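Folding knitwear

Folding knitwear is the business of turning a jumper, cardigan, hat or scarf into a flat, manageable shape so that it can be put away without being stretched. It sits somewhere between laundry and tidying up, and I've been keeping this entry going on my household pages for years now, so forgive me if it wanders a bit.

Why fold and not hang

Knitted fabric is made of loops, and loops move. Hang a heavy jumper on a hanger and its own weight pulls the loops downwards, which is how you end up with a jumper that reaches your knees and has two odd little bumps at the shoulders. Woven things like shirts and pillowcases put up with hanging much better. Small knits (hats, mittens, baby cardigans) are too light to suffer much, but they get lost so easily on a hanger that I fold those as well.

Where to do it

A table is fine if you have one free. I never do, so I use the bed, and plenty of people I've swapped notes with say the same. A bed is big, it's at a decent height if you kneel, and you can sort piles all over it. The drawback is that it's soft, so creases don't press in as sharply – no bad thing with wool, to be fair! Push the duvet up to one end first and you get a good clear patch of sheet to work on. A plain sheet helps enormously. I once lost a flowery sock on a flowery duvet cover for most of an afternoon.

Colour is worth a thought too. Muted shades such as grey, oatmeal and dusty mauve are a pain to find on a dark blanket and very easy to spot on something bright.
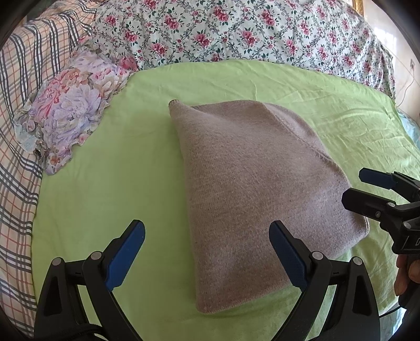 A small folded knit in mauve-grey on a lime-green fitted sheet, with floral and plaid bedding around it.

The basic folds

For a jumper, lay it face down, bring one side in towards the middle with the sleeve running down the back, do the same with the other side, then fold the bottom up to the collar. Some people fold in thirds instead, and it does make a fatter, squarer parcel that stands up nicely in a drawer.

Beanies are simpler. Smooth the hat flat with the seam to one side and fold it in half once. If it has a deep brim, turn the brim down before you start or you'll get a lump. Don't fret if the result is more of a lopsided triangle than a square, as round things don't like becoming square things and a rolled edge will nearly always curl back up on you.

Scarves I fold in half lengthways and then over and over into a pad. Rolling works for thin ones.

Named methods

My friend Shih-chieh Tam taught me what she calls the Curico fold, where the sleeves are crossed over the front like arms and the hem is tucked under them. It's very pretty and falls apart the minute you pick it up. The Chow fold is the same thing with the sleeves at the back, and that one I do use.

Storing

Heaviest at the bottom, lightest on top, and no more than ten in a pile. I put the thick winter things away in April in a lidded box, clean and completely dry, with a bit of cedar. Moths go for worn patches and food spots first, so washing matters more than the cedar does. Refold anything that's been sitting all summer along slightly different lines, otherwise the old crease sets in and takes ages to drop out.

See also: airing cupboards; fitted sheets, folding of; moths

Last updated September 2024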